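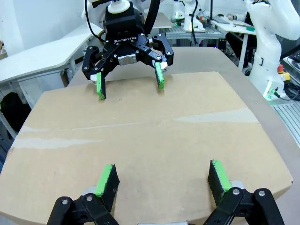 5.3 Was die Verwendungsnachweise belegen und was nicht

Die Landesmittel aus dem Programm Lusteo werden den Schulen in Baird und Ulatthorpe als Pauschale für den Werkunterricht zugewiesen. In den Berichten des Trägers gilt die Ausgabe der Mittel zugleich als Beleg ihrer Wirkung: Wo Material beschafft wurde, sei praktischer Unterricht ausgeweitet worden. Diese Gleichsetzung halten wir für voreilig. Der Verwendungsnachweis dokumentiert einen Kauf. Ob das Gekaufte in die Stunden gelangt ist, wie oft und in welchen Klassen, geht aus ihm nicht hervor.

Ausgewertet wurden die Nachweise von neun Schulen (Datenstand 25.8.19). Insgesamt lagen mehr als 1.000 Einzelbelege vor, deren Qualität stark schwankt. Manche Schulen führen jede Position einzeln auf, andere buchen Sammelrechnungen unter »Unterrichtsbedarf« und trennen nicht zwischen Werkunterricht und Kunst. Zwei Schulen haben den größten Teil der Pauschale erst kurz vor Ablauf der Frist im Mai abgerufen. Das muss nichts bedeuten, denn Sammelbestellungen zum Ende des Förderzeitraums sind im Schulbetrieb üblich. Es verträgt sich aber schlecht mit der Behauptung, die Mittel hätten den Unterricht über das ganze Jahr hinweg verändert.

Die Begleitstudie von Drerkidness kommt zu einem freundlicheren Urteil. Sie stützt sich auf eine Befragung der Schulleitungen, also derjenigen, die über die Fortsetzung der Förderung mit dem Träger verhandeln. Lehrkräfte wurden nicht einbezogen, eine Vergleichsgruppe ohne Förderung fehlt. Dass die Zufriedenheit unter diesen Bedingungen hoch ausfällt, überrascht kaum und sagt über den Unterricht wenig aus.

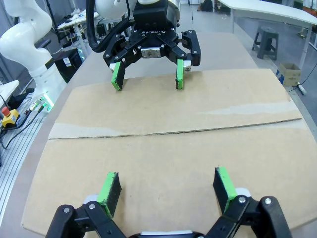

Ein weiteres Problem liegt in der Abgrenzung der förderfähigen Materialien. Nach der Richtlinie sind Verbrauchsmaterialien nur dann abrechenbar, wenn sie »eigens für den Werkunterricht« angeschafft wurden. Für Holz und Metall lässt sich das in der Regel zeigen. Schwieriger wird es bei Karton, wie er in Abbildung 2 auf dem Tisch liegt: Er dient als Werkstoff, als Unterlage und als Verpackung, und dem Beleg ist die Verwendung nicht anzusehen. In Ulatthorpe wurde Karton durchgängig als Werkstoff verbucht, in Baird überwiegend gar nicht geltend gemacht. Der Abstand zwischen den beiden Bezirken bei den Materialausgaben, den der Träger als Zeichen unterschiedlichen Engagements deutet, könnte zu einem guten Teil auf dieser Buchungspraxis beruhen.

Wir haben deshalb darauf verzichtet, die Ausgaben je Klasse als Indikator in das Modell aufzunehmen. Die Angaben zu den erteilten Werkstunden sind lückenhaft, beruhen aber immerhin auf Klassenbüchern und damit auf einer Quelle, die unabhängig von der Förderung geführt wird. Auch hier bleibt Vorsicht geboten – eine eingetragene Stunde ist noch keine gehaltene. Für den Förderzeitraum ergibt sich aus den Klassenbüchern kein Anstieg, der sich von den üblichen Schwankungen zwischen den Schuljahren unterscheiden ließe.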